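**Who looks after the fingers?**

I have read a good many leaflets on grippers by now, and they all dwell on the day the thing arrives. The maintenance page, if there is one, is a table with a spanner drawn beside it. At Darine, where I look after the handling kit, we have had the hand-held gripper long enough to wear through that table, and I'd like to put in a sour word before anyone signs for a second one.

Start with the setting up. The supplier's sheet allows 30 minutes. Teodoro Ponce and I took most of an afternoon, and Teodoro is quick. The two fingers have to close square to each other. If one sits a hair proud, whatever you pick up leans, and you don't notice until you try to put it down again. The sheet has you check this by eye. We ended up closing the fingers on a steel rule and shimming the left one, then doing it all over again after the screws had bedded in. The sheet doesn't mention screws bedding in.

Then there are the pads, which everybody likes. They're soft, they give, they spread themselves along whatever you squeeze. I like them too. But a soft part is a wearing part, and I have yet to hear a salesman say so without being asked twice.

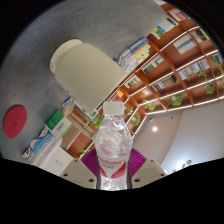
My quarrel is with testing on easy things. A drinks bottle has a bit of give of its own, so it forgives you. Worn ribs and a finger slightly out of true can still pass on a bottle in the morning and drop a tin of grease in the afternoon. Berenice Cuautle argues that a quick check is better than none, and that people will do a bottle where they won't do a full set. She may be right about people. I still don't think a check should be chosen for how pleasant it is.

What we do now is dull. Pads off every 14 days, washed in plain soapy water, left overnight, and bent back by hand to look for splits at the root of each rib. Finger screws nipped up at the same time. The count of closings goes in the book: the last set of pads was binned at 2804, with one rib torn halfway along. I've no idea if that is good. Flosel, who sold us the pads, wouldn't give me a number to set it against.

A spare pair costs 60 and takes until October if you order at the wrong time, so keep two pairs in the drawer. And if someone tells you the gripper looks after itself, ask to see their book.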